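Notebook, sim bench, tabletop set
May 28, 2022

Picking up from where Ratree left the Rakena scenes. Goal for today was to get the long wood table layout generating cleanly and start putting demonstrations into the Movgate bucket, so the Wimholm training job has something other than kitchen counters to chew on.

Started with the reset script. It was still dropping objects from too high and a fair share of them bounced off the table before the first step. Lowered the drop height and let physics settle before the episode clock starts. After that the objects stay put. The chairs are fixed bodies now, so the arm can bump one without sending it through the wall. I would like them to be movable at some point but it slows the solver down and we don't need it for pick and place.

Then the statue. It comes from the Prerkunitz asset pack and the collision mesh was one big convex hull, which meant the planner treated the space between the arm and the torso as solid. Swapped in a decomposed hull. Load time went up a bit. The planner now routes past it at a sensible distance and doesn't swing out over the floor to get by.

Task for this batch is "put the blue card in the bowl." The card is the hard part because it lies flat and there is very little for the fingers to close on. Two approaches tried by teleop: straight down pinch on the short side, and slide to the table edge then grasp. Slide works more often but the episodes run long. Keeping both in the set, tagged separately, so we can train on either or on the mix.
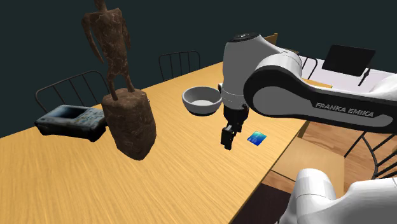

2 min read

Layout seed 7 is the one I keep going back to for checks. The fingers come down just left of the card with the bowl close by the wrist, and the statue and the handheld device are over on the other side of the table as distractors. If a policy can't do that one it won't do the others. Textures on the card are randomized per episode but I pinned them for this seed so the renders can be compared between builds.

Totals at the end of the run: 529 episodes recorded, 405 kept after the filter. Most of the rejects were timeouts on the pinch approach. A smaller group was the card clipping into the tabletop, which is a contact margin problem and not the operator's fault. I raised the margin and will rerun those seeds before counting them as lost.

Vaughan Ruawai looked through part of the kept set and pointed out that the operator pauses above the card before closing, and the pause length is all over the place. He thinks the policy will learn to hover. I agree it's a risk. Options are to trim idle frames in post or to ask for steadier demos. Trying the trim first, since it costs nothing to undo. Raw files stay in the bucket either way.

Language labels: Ratree Khamphan wants several phrasings per episode, and wants the distractors named in some of them ("the card, past the statue"). Fine with me. The label file needs an extra column, and the loader will choke on it until I patch the parser.

Open items
- rerun clipped card seeds with the new margin
- idle frame trim, then compare against untrimmed
- parser patch for extra label column
- camera jitter is off in this batch, turn it on for the next one
- ask Vaughan if the July eval still uses the old bowl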